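Project Report: Who Inherits the Throne in "Banance"?
Student: Florante Belmonte
Course: Television and Storytelling
16 March 2025

1. Introduction

For my project I chose the fantasy series "Banance", which has five seasons. I wanted to study how the writers prepare the death of an important character, and if the viewer can guess the next ruler before it happens.

2. Method

I watched the first three seasons two times. I wrote down every scene in which a character speaks about the crown of Cuautle. In total I found 198 such scenes. After this I sorted them by the person who is speaking.

3. Results

At the beginning, old Queen Dovance has four possible heirs. Her eldest son talks about the crown very often, and he dies in season two. The quiet niece, Lady Prunley, almost never mentions it. She says the word "throne" for the first time in the last episode of season two, when she is already sitting near it.

In my opinion the writers use her silence as a sign. When the other heirs argue, she stays in the room and listens. On my first viewing I did not pay attention to this.

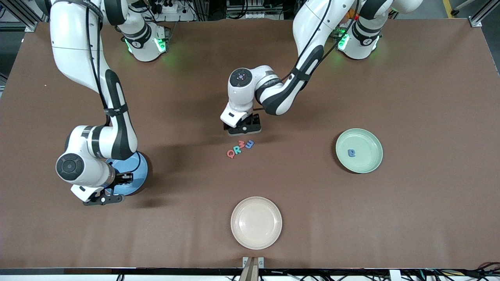
The finale of season three was more difficult to explain. Lady Prunley gives the crown to her cousin, and there are very few scenes that prepare this decision. I think the story moves too fast in this part.

4. Problems and next steps

Some dialogue was hard for me to understand, so I used the subtitles. I would like to study the last two seasons in the same way and compare the results.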